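Week 4 handout: Hearing the waltz before you dance it

Welcome back, everyone, and thank you for all the good questions last time (Mayu Aoki, yours about the pickup beat sent me digging through my shelves for half an evening!). We spend this week on the waltz family, and I'd like you to come away able to tell its members apart with your eyes closed.

The waltz is in three-four time, with the weight on the first beat. The word comes from the German walzen, to roll or turn, and turning is still the heart of it. Couples were spinning in country dances in Austria and southern Germany long before the dance reached city ballrooms, where plenty of respectable people were shocked at how close the partners stood.

Slow waltz, sometimes called English waltz, has a rise and fall that you can see from the far side of the hall. You lower at the end of three, step out on one, and start rising as you go into two. Please don't rush the lowering. Julián Olmedo has a lovely way of counting it, with a long, lazy "three" that almost leans over into the next bar, and I'd be glad if you stole it from him.
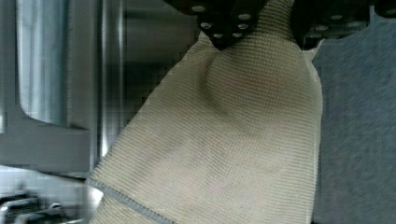 Beige knit with a fine rib.

Viennese waltz is much quicker and flatter. There is hardly time to rise at all, so the steps get smaller and the sway of the body does more of the work. In the old Viennese style of playing, the second beat comes a hair early, and once you've heard it you'll notice it all over the place. We'll practice natural and reverse turns for 10 minutes each, with a rest between, as dizziness is quite normal at first.

The cross-step waltz puts the crossing step on the first beat, and it's friendly to beginners and very sociable. Farah Tarigan will lead that part after the break.

For next time: read pages 50 to 52 of the course reader, listen to two waltzes of your own choosing, and write a few lines on where you feel the turn begin. Rough notes are fine, and so is humming into your phone!

Tetcombe Social Dance Course | Questions: ask Shinji Ikeda at the front desk | Copyright Tetcombe | Back to top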